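Chapter 7
Why Plastic Holds Its Shape

Pick up the nearest plastic thing and give it a squeeze. A drink bottle buckles and springs back, a ruler bends and a storage tub barely moves. All of them may have started life as much the same kind of pellet, poured from a sack and melted, and that is one of the most wonderful things about this family of materials! A small change in the recipe, or in the shape of the mould, gives you an object with a completely different character.

In Chapter 4 you met metals, with their atoms packed in orderly rows. Plastics are built from long, tangled chains, more like a bowl of noodles than a stack of bricks. Warm the chains and they slide past each other. Cool them and they lock up again.

Shape matters just as much. Flat sheets flop, so designers add ridges, lips and sloping walls, and a thin panel becomes surprisingly stiff.

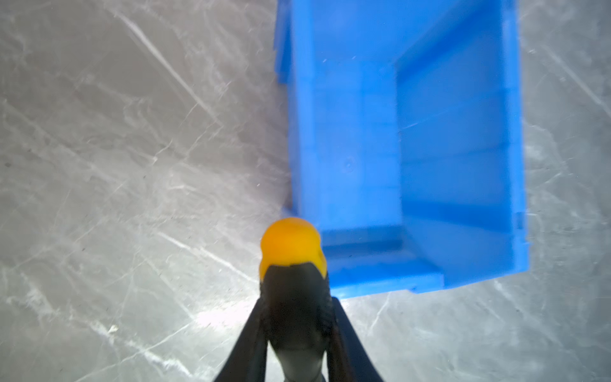

7.1 From pellet to product

The Drollino factory at Zeltia makes 18 kinds of household container, and nearly all of them are injection moulded. Molten plastic is pushed into a steel mould under great pressure, cooled, and popped out. Look at the bottom of a tub at home and you may find a small round mark left at the gate, the point where the plastic flowed in. (Once you've found your first one, you'll be turning over every bucket in the house.)

Colour goes in before moulding, as a concentrated pigment mixed with the pellets. It runs right through the wall, so a scratch in a blue bin is usually still blue, or a paler version of it.

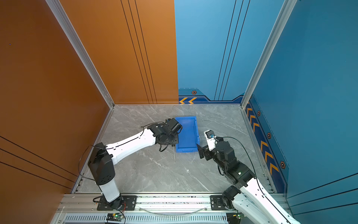 A student at Wannasri asked us whether a tub could be melted and moulded again forever, and it's a terrific question. Each round of heating snaps some of the long chains, and the material slowly grows weaker. We come back to this in Section 7.2, where you'll test strips cut from old ice cream lids.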